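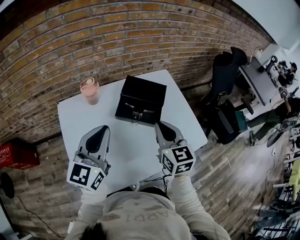
Wipe the jaw inserts before you touch the calibration. I'll keep saying it until the Gumach people put it on page one of their setup sheet.

Right now it's step 28. Step one is a full recalibration - markers, offsets, the lot - and everybody at Clomosbridge does it first thing because the sheet says so. Then the grip slips anyway, and they recalibrate again. I lost most of December to this.

My view, for what its worth: hand-held grippers are tools, like a torque wrench. You look after the part that touches stuff. Pads, inserts, fasteners. Cable strain too.
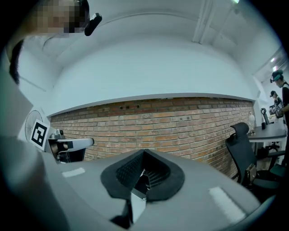

And the marker cubes. A cube with a loose screw gives you bad poses all day and the software won't complain. Dedis logs it as a good take. We threw out 95 takes that way, out of 1,000. Not a disaster, but a screwdriver would of saved them.

So, my order. Fight me on it.

1. Inserts and pads. Wipe, look for tears, swap if in doubt.

2. Cubes. Wiggle each one. Any play, tighten it.

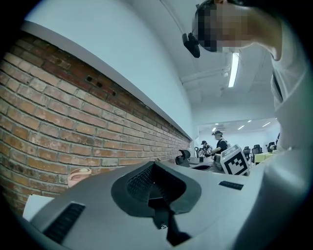
3. Cables. No twists near the connector.

4. Calibration. Last, and only if the check pose in Fu is off by more than 2 mm.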